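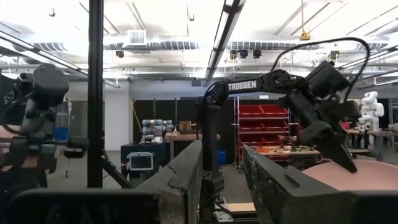
Seen from the gripper: scuffed black fingers up close, a Trossen arm in the middle, red bins on the shelves at the back.

December 18, 2025

Every January I write down what I think machines will be able to do around the house by the end of the year, and every December I go back and read it. My list for this year was short. I said a robot arm would be able to fold a T-shirt in a demo and would not be able to do my laundry. I am giving myself full marks.

I know that sounds grumpy. I like this stuff! I have watched far too many clips of arms picking up socks, and I still get a little thrill when the fingers close on the right thing. But a clip is a clip. Laundry at my place starts with a pile on the bathroom floor with a wet towel in the middle of it, and a kid's sweater turned half inside out, and somebody's earbuds in a pocket. Show me that one.

Look at the fingers in the picture. They are two big blocks with scratches and chips along the top of one of them. I don't mind the wear, tools get worn. What I mind is that people keep telling me a pair of blocks is nearly a hand. Try buttoning a shirt with two rulers and get back to me.

The shop-floor people I hear from are more careful than the household people. A reader who works at Umberg, where they pack small hardware parts, wrote to me after my last post on this. They tested an arm on one station for 17 days. It was fine with boxes that arrived square and it sulked at boxes that didn't, and the 2 people on that line spent a good part of each shift squaring up boxes for it. She didn't think it was a failure. She thought it was a slow coworker who needed his desk set up a certain way. I'd believe that over any brochure.

Then there is Clutness, the home helper I keep getting emails about. The pitch is that it clears the table after dinner. I read the whole page twice and the fine print says the plates have to be scraped first -- which in my house is the chore. Carrying them to the sink takes me a minute.

So here is what I'd want to see before I change my mind. One machine, in a kitchen it has never been in, for a whole evening, with no cuts in the video and the person who built it out of the room. Let it drop something. I'd like to know what it does next.

My prediction for next year is the same as for this one, except I'm adding socks. I think it may get the socks.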